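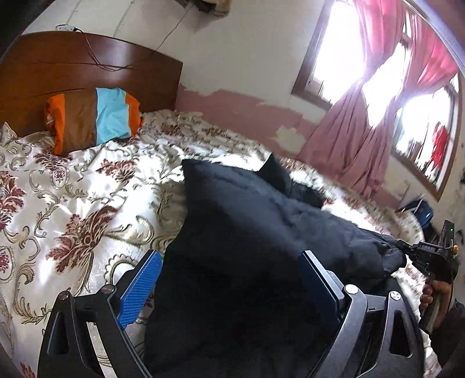
The second reporting period went mostly to keeping the hand-held gripper pairs in working order and getting the home sessions back to a steady pace. We run the pairs in furnished bedrooms and kitchens, and the bedroom work is harder on the hardware. A long black garment on a patterned sheet has to be taken at both ends, one gripper on the near part and the second on the bunched end, and each pull loads the finger linkages sideways. Direct sun through the windows adds a second problem, with bright white patches on a shiny sheet and very dark cloth right next to them. Both points shaped the maintenance work described in this report.

Equipment status

The Stirkidska kit now has 13 grippers. Of these, 2 are at the bench waiting for parts and the rest are in use. All of them have the same finger design: black linkages, round pivot fasteners and a blue textured pad on each finger. Pads and pivots account for nearly all of the repair time.

Pads. The texture wears smooth first at the tip, and thin fabric starts to slip before the wear is easy to see. We used to change pads when an operator complained. We now change them after 240 grasps of fabric, logged by the operator on the session sheet. Both fingers get new pads together. Mixing an old pad with a new one gave us an uneven grip and a lot of repeated takes in April.

Pivots. Several fasteners had backed out far enough to let the fingertips cross when closed. Suha Boutros stripped and rebuilt the affected units with fresh washers and a medium-strength thread locker. She also wrote a short closing check that operators do at the start of each session: close the fingers fully, look at the tips from the front, then pull gently on a strip of cotton. If the strip slides or the tips are offset, the unit is tagged and goes back to the bench. The check has caught 7 units so far. One of them had a cracked short link, and we have asked Tarawneh to look at the material for the next batch.

Camera settings. Exposure is now locked before a session starts, with the operator facing the brightest part of the bed. Left on automatic, the picture swung every time the hands moved from the sheet to dark clothing. Locked exposure loses some detail in the folds of black cloth. We have accepted that for now — the alternative was losing the fingertips.

Power and charging. Units are charged overnight at the bench and no longer topped up in the rooms. Two connectors on older units were loose and have been replaced. Battery life is acceptable for a morning session but not for a full day, so afternoon operators swap to a second pair at lunch.

Problems and delays

The pad order from Grakuvberg arrived late and part of it was cut to the wrong width. We trimmed what we could by hand. Trimmed pads are usable but lift at the corners sooner, and we are keeping them for practice. The supplier has agreed to replace the lot.

The Grisstead rooms were closed to us for part of the period, which pushed the bedding tasks back. One Saturday session made up some of the gap. The remaining tasks are duvet covers and fitted sheets, and they carry over.

Next period

Finish the bench repairs once the links arrive. Move the grasp log from paper to the tablet. Test a softer pad on slippery fabric, one pair only, before ordering more. We also request approval to shift the unspent travel money to spare pivots and links. No change to the total budget is needed.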